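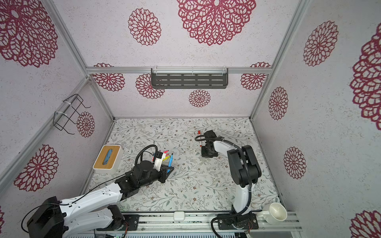 The two-arm cell at Vistorari, with a pen holder and markers on the mat.

Patterned walls help two-arm robots learn to sort pens, Dikotum group reports

A research group at Dikotum has published a method for training pairs of robot arms on small desk tasks, and says it needs far less practice data than the group's earlier system. The report was released on 25 November 2023, along with the recorded runs.

The method is called Mamani. It learns from demonstrations in which a person guides both arms through a job such as passing a marker from one gripper to the other or putting pens away. The software then picks out the short stretches where the two arms depend on each other, mostly handovers, and gives them more weight in training. The long reaching motions in between count for less.

For the new report the group collected 3184 demonstrations at its Vistorari lab. In tests on marker handovers, the trained arms finished the job in 70 percent of attempts. The group's previous method, trained on the same recordings, managed a little under half.
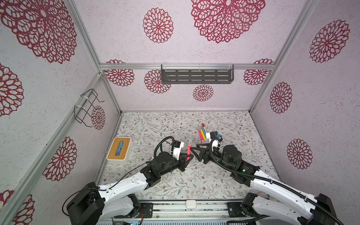 Handovers are hard for this kind of system because a small error by one arm quickly becomes a problem for the other. If the giving arm tilts the pen, the receiving arm has to change its approach late in the motion. The earlier software tended to stop and wait at that point, and many of its attempts ran out of time.

Part of the report deals with the surroundings. The group lined its cells with printed wall and floor coverings and changed the prints through the project, so that the software would not come to rely on one plain background. Cells with busy prints gave slower training in the first weeks. By April the models trained on them were doing better than the others when moved to a cell they had not seen before.

The system takes in pictures from fixed cameras and from small cameras on the wrists. With the wrist cameras switched off, results on handovers fell sharply. Results on simple pick-up tasks changed much less.
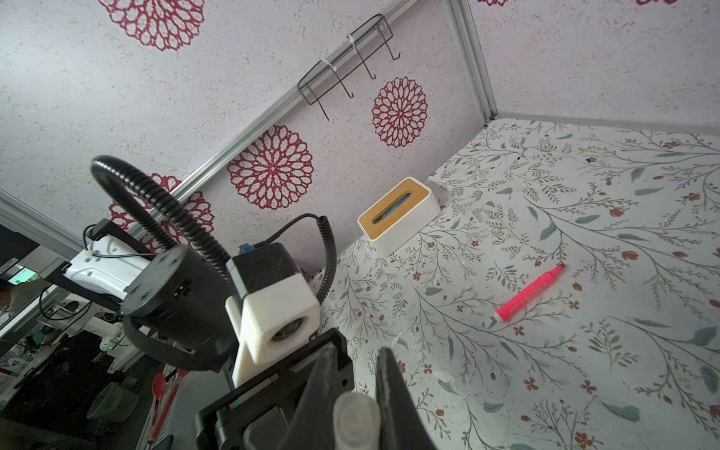

A wrist-level look across the mat, with a tissue box and a pink highlighter.

The group also tried the method on objects left out of the training set. It ran 260 of these tests. Pens and markers of other shapes were handled nearly as well as the familiar ones, while soft and see-through items caused the most failures. The report lists missed grasps as the leading cause, followed by objects dropped during the pass.

Each model took roughly 20 hours to train on the lab's own computers. The authors say that is short enough to retrain overnight and into the next morning when a new task is added.
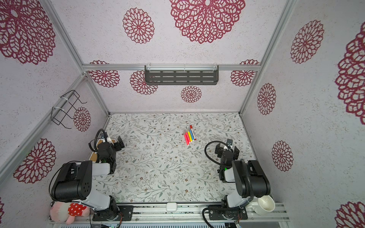 Both arms with five felt-tip markers between the grippers.

The work has limits. All the tests used the same type of arm, fixed to a rail, and all the objects were light enough to lift with one gripper. The group has not tried tasks where both arms must carry one load.

The recordings and training code can be downloaded from Prornumari, the group's data site. A second set, covering folding and pouring, is being prepared.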